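Notes from week two of teaching the arm by hand. Screwdriver handover, 100 demos planned, 51 kept so far. Thread.

Setup: one leader arm, one follower, wrist cameras on. I move the leader, the follower copies, the logger records joint angles and video. The project is called Cullik. The task is one tool, picked up and passed to the other gripper.

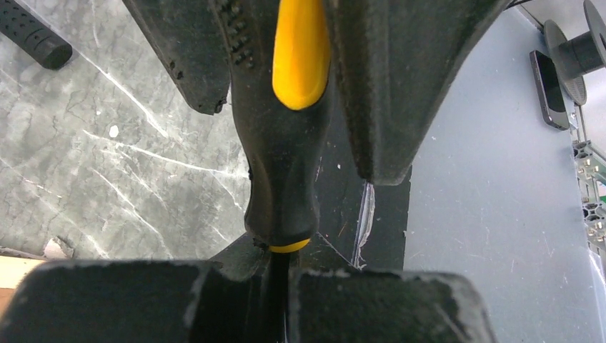 Grip height matters more than I expected. My early demos took the tool wherever I happened to reach it, and the policy learned an average of all of them, and the average slips. The rule now is that one gripper has the handle and the other closes on the shaft below the yellow ring. Demos that break the rule get deleted the same day.

Second rule: no pausing. If I stop to think for two seconds, the model learns to stop for two seconds, sometimes for good. I rehearse each run with the logger off.

Third: let go late. The receiving side closes, I wait for the current reading to rise, then the giving side opens. In December I did it by eye and threw out 80 runs.

Speed is still a problem. The cameras log at a fixed rate, and a fast wrist turn gives you smeared images with very little in them to learn from. Windows and ceiling lights stretch into bands.

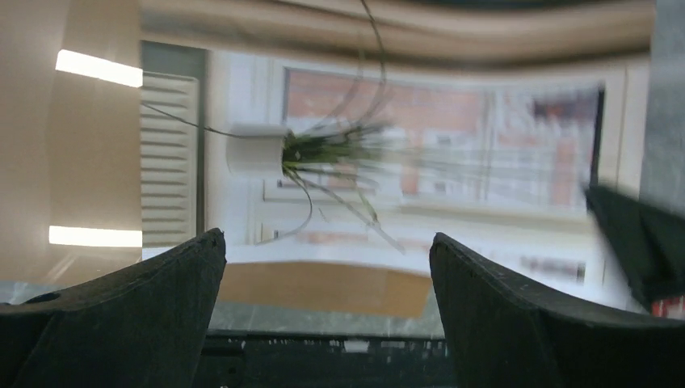
Farah Sumampouw replied that she would keep the fast turns in, on the grounds that the policy will make them at run time anyway and should have seen the blur before. She caps joint speed on the leader and leaves the rest alone.

Fair point. I had been cutting them. I'll train one version each way and compare on the same start positions.

Also changed: the leader's trigger spring. The old one was stiff enough that my hand shook near full close, and the shake showed up in the logs. Softer spring, cleaner curve.

Next batch starts 2nd August. Same tool, same rules, speed cap on.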